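Faltska adds desktop towers to its parts recovery line

Office desktops are now being stripped for parts at Faltska's workshop, which until May handled only laptops and monitors. The change follows a supply agreement with Wendance, a leasing firm that sends back its older business towers in batches of 18.

The work is done with the tower on its side, side panel removed, on a slotted aluminum table.
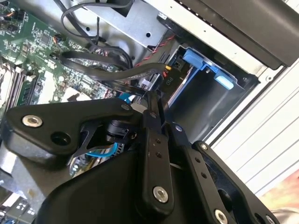
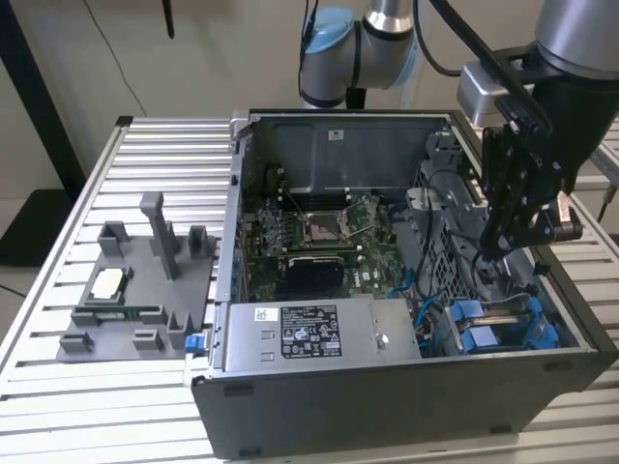
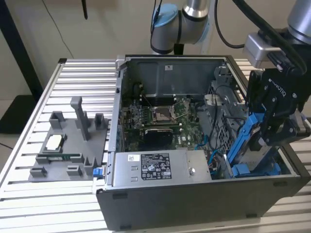 Teardown order

The drives come out first. In the tower models covered by the agreement, the hard drives sit in blue plastic carriers near the front corner of the case, next to a gray drive cage. A carrier is released by pressing its two side tabs and pulling straight up. The data and power leads are unplugged before the pull, and the leads stay with the case until the end of the job so that the count of cables per unit can be checked against the intake sheet.

Drives are logged by serial number and held in a locked cabinet. Wiping is a separate job and takes place in another room, using software from Muli. A drive that fails the wipe is shredded, with no second attempt.

The processor and its heatsink are removed at the next stage. Asabe Ezeani, who runs the bench, said the socket has caused more rejected boards than any other part. "The pins bend if you touch them with a sleeve," she said. "We had 14 boards written off in the first month, and most of them were socket damage. Now the cover goes on as soon as the socket has been checked under the lamp."

Memory is pulled after that, then any expansion cards. The power supply stays in until the board has been checked. It is a long metal unit that lies along one side of the case, with its rating label on the flat top, so the wattage can be read without taking the unit out. Units with a damaged label are not resold, whatever the test result.

The motherboard is last. Boards that pass are bagged with the I/O plate and the screws. Boards that fail are sorted as green scrap and sold by weight. Cases go to metal recycling unless the buyer has asked for a complete shell – a few repair shops do, mainly for the front panel and the drive cage.

Parts holding

A gray fixture plate is kept on the table to the left of the tower. It has a tall post near the middle and shorter block holders beside it. Elmarie Shezi, who manages intake, said the workshop had used open bins before and lost small parts in them. She would like a second plate with deeper slots for the next group of models, but no order has been placed.

Time per unit

Faltska allows 30 minutes for each tower, from opening the case to closing the last bag. Drive removal is a small part of that. Most of the time goes to the heatsink screws, which on older units are often tight, and to cleaning off the thermal paste. Dust removal is not counted and is done before the tower reaches the table.

Towers with visible corrosion on the board are set aside at intake and are not opened further. The same applies to any case that arrives with the side panel missing.

Sale of parts

Tested parts are listed through Fodix, a trade-only seller of used components. Power supplies and memory are sold singly. Drive carriers are sold in packs of 2, with or without the drive. Shezi said carriers have been the steadiest item so far, as shops that rebuild these desktops often receive them with the bays empty.

Drives from the first batches are still being wiped and have not been listed. Processors are sold only after a load test, and there is a backlog at that station – Ezeani expects it to clear when a second test board is set up.

Wendance has the option to add small-form-factor desktops to the agreement later in the year. Those cases use a different drive mount and would need their own teardown sheet.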